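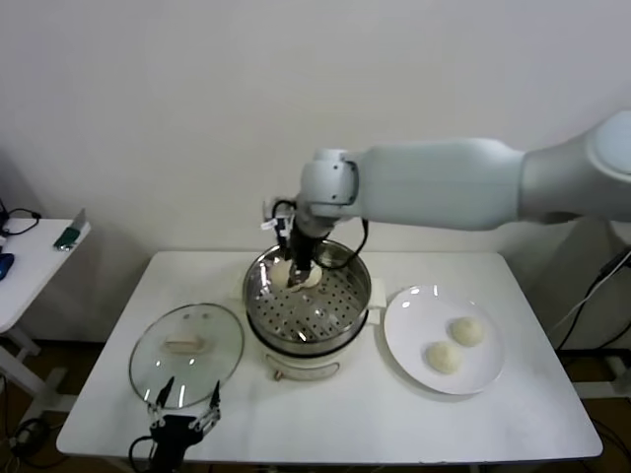
An electric steamer with a stainless steel basket, its glass lid set to one side and a plate on the other.

Steamed bun class returns to Jakville with more places

JAKVILLE, Sep 27, 2019 – The steamed bun class at the Forsyth Street community kitchen will run again this fall with 144 places, after the spring sessions filled up and left a long waiting list.

The class teaches people to make plain and filled buns at home with a small electric steamer. It runs for one evening, lasts two and a half hours and costs $8, which covers flour, yeast and fillings. Sign-up opens Monday morning at the kitchen's front desk and at the Jakville library.

Selamawit Moges, who has taught the class since it began, said most people who come have baked bread before but have never steamed it.

"They expect it to brown, and they keep waiting for that," Moges said. "A steamed bun stays pale. You go by the feel of the top and by the clock."

Moges grew up eating steamed bread that her mother cooked in a large pot on the stove. She started making the smaller buns after moving to Jakville, when a neighbor gave her an old countertop steamer. She still has it, though the dial has worn smooth and she no longer brings it to class.

Each session starts with the dough. Students mix flour, warm water, yeast, a little sugar and a spoonful of oil, then knead it by hand until it is smooth. While it rises, Moges goes over the parts of the steamer and how much water goes in the base. She asks students to fill it before they shape anything, so that the steam is ready when the buns are.

The shaped buns rest a second time on squares of parchment paper. Moges said people can also oil the bottom of the basket lightly and set the buns straight on the metal, but she warned that a soft dough can sink into the holes and tear when it is lifted.

Buns the size of an egg take 12 minutes in the machines used in class. Larger ones with a meat filling take closer to 20. After the heat goes off, students leave the lid in place for three minutes. Taking it off right away can make the tops wrinkle and fall in, Moges said, and it is the most common question she gets by e-mail afterward.

The lid itself gets some attention too. Water collects on the inside of the glass during cooking, and if the lid is tipped over the basket, the drops land on the buns and leave shiny wet spots. Moges has students lift it straight up and move it away from the pot before turning it. It then goes down on the table, clear of the plate.

The kitchen bought its steamers last winter with money from a bake sale and a matching gift from Drarkent Hardware on Clerkard Avenue. The two together came to $1,633. The kitchen also replaced its mixing bowls and bought a second scale. The old scale is still in use for flour, but it does not read small amounts well enough for yeast.

Students work in pairs, one steamer to a pair. That is a change from the spring, when groups of four shared a machine and the last batches were often not done until after closing time. Several people wrote on their comment cards that they had gone home with raw dough in a bag.

In all, 333 people put their names on the waiting list after the spring sessions. Those on the list will get a call before the general sign-up opens and can hold a place for themselves and one other person. Anyone who has changed phone numbers since spring should stop by the desk to update it.

The fall sessions cover two fillings, pork with green onion and sweet red bean. People who do not eat pork can ask for cabbage and mushroom when they sign up. The dough contains wheat, and the kitchen does not have a gluten-free version. Children 10 and older may attend with an adult and pay the same price.

Students should bring an apron, a kitchen towel and a container with a lid. Each pair usually ends up with more buns than they can eat at the table. Moges said the leftovers freeze well if they are cooled first and wrapped one by one. To reheat them, she puts them back in the steamer from frozen for eight minutes. A microwave also works with a damp paper towel over the top, but the buns turn hard soon after.

Moges will also lead a shorter session in December for people who have already taken the class. It will be on shaping only, with pleated tops and rolled scallion buns, and the dough will be made ahead. The date has not been set.

Parking behind the kitchen is closed while the lot is repaved. Visitors can use the library lot across the street, which is free after 5 p.m. The side entrance on Clerkard Avenue has a ramp and will be open on class nights.

Printed copies of the dough recipe are available at the front desk at no charge, including for people who are not taking the class.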